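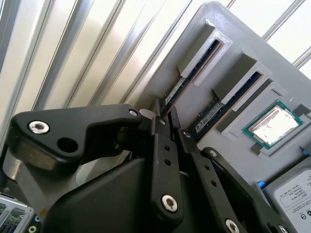
GELTHOLM, July. The Skarnard Foundation today announced the opening of its new grant round for vocational and technical education in the Geltholm and Mitholm districts. The round will support evening and part-time students at public colleges who are returning to study after time in work or caring for family members.

A total of 274 bursaries will be awarded for the coming academic year. Each bursary covers tuition, examination fees and required course materials, and is paid directly to the college at the start of each term. Students who live more than 70 miles from their place of study may also apply for a travel allowance.

The program was established 3 years ago following a review of adult enrollment in the region. The review found that many applicants accepted a place but did not register once the term began, most often citing the cost of materials and the loss of paid hours. In response, the Foundation's board approved a single application covering all eligible expenses and removed the earlier requirement that students provide receipts before being reimbursed.

"Adults who come back to the classroom have usually thought about it for a long time," said Grethe Bjarnason, Director of Education Grants at the Skarnard Foundation. "We want the decision to depend on whether the course is right for them. The colleges in Geltholm and Mitholm have been patient and practical partners, and the new round reflects what their student services staff have told us."

Eligible subjects for the coming year include electrical installation, computer maintenance, bookkeeping, practical nursing, food science and early childhood education. Certificate courses in land surveying and water treatment have been added at the request of local employers. Short courses lasting less than one term are not eligible.

The Foundation will also renew its support for the Gyamfi Reading Room at Mitholm College, which provides supervised study space until 10 p.m. during term. The renewed grant will fund longer opening hours in the examination period and the purchase of 400 textbooks for the short-loan collection. Titles will be chosen by teaching departments and will be available to bursary holders and other registered students on equal terms.

Application forms are available from student services offices at participating colleges and from the Foundation's office in Geltholm. Applicants must be residents of either district, must be 21 or older on the first day of term, and must hold a conditional or confirmed offer of a place. Previous bursary holders may apply again if they are continuing to a higher level in the same subject. Applicants will be informed of the outcome in writing before registration opens.

About the Skarnard Foundation
The Skarnard Foundation is an independent grantmaking body based in Geltholm. It supports adult education, public libraries and vocational training.

Media inquiries
Office of Communications, Skarnard Foundation, Geltholm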